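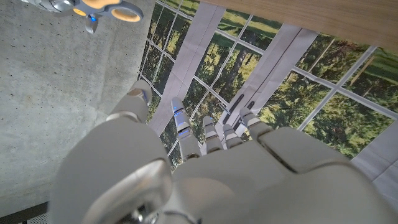
Abb. 1: Graue Betonfläche mit feinen Poren, daneben der Rand einer bedruckten Kulisse.

Raum und Kulisse, Blatt 4: Das gedruckte Fenster
Stand: 16. März 2024

Zur Betonfläche zuerst, weil sie im Februar zu kurz kam. Die dunklen Poren und die schwachen Flecken sind das, was man im Katalog gern »lebendig« nennt. Ich halte das Wort für unbrauchbar. Notieren Sie Farbe, Körnung, Porenbild, und lassen Sie die Stimmung weg. Ob ein Grau aus einem Guss stammt oder aus einer Beschichtung, entscheidet man mit der Hand am Material und nicht am Foto.

Nun zum Fenstermotiv. Die Anbieter versprechen »Weite«. Haser wirbt mit dem Blick ins Grüne, Trurkico mit Tageslichtwirkung, und beide bleiben den Nachweis schuldig. Ein Druck lässt kein Licht herein. Er kann eine Wand gliedern, mehr würde ich ihm vorerst nicht zutrauen.
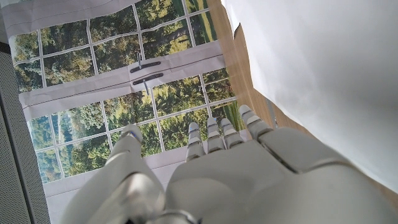

Abb. 2: Fenstermotiv mit Bäumen; die weiße Querleiste ist leicht zerknittert.

An der Querleiste lässt sich das Problem gut ablesen. Sie soll ein fester Rahmen sein, der zwei Reihen von Scheiben trennt, und wirft Knitter. Auch die dunklen Fenstergriffe sind gedruckt. Wer auf die Griffe achtet, glaubt dem Fenster noch weniger – ein Griff verspricht, dass sich etwas öffnen lässt. Ob das Material Papier oder Stoff ist, bleibt hier offen. Für die Pflege wäre es wichtig: Stoff kann man unter Umständen dämpfen, Papier eher nicht.

Das Skript von Sarantis (S. 173) empfiehlt, solche Bahnen 90 Minuten aushängen zu lassen, dann seien die Falten fort. Ich habe meine Zweifel. Bei unserem Versuch mit der Bahn Trestum 3383 war nach dieser Zeit kein Unterschied zu erkennen, nach 23 Stunden ein kleiner.

Zur Vorbereitung auf die nächste Sitzung:
Suchen Sie ein gedrucktes Fenstermotiv in einem Laden, Büro oder Wartezimmer. Notieren Sie die Höhe der Querleiste über dem Boden und vergleichen Sie sie mit einem echten Fenster im selben Gebäude.
Prüfen Sie, aus welcher Entfernung Sie Knitter erkennen, einmal bei Tageslicht und einmal bei Deckenlicht.
Eine Seite genügt. Prospekttexte bitte nur als Zitat, mit Quelle.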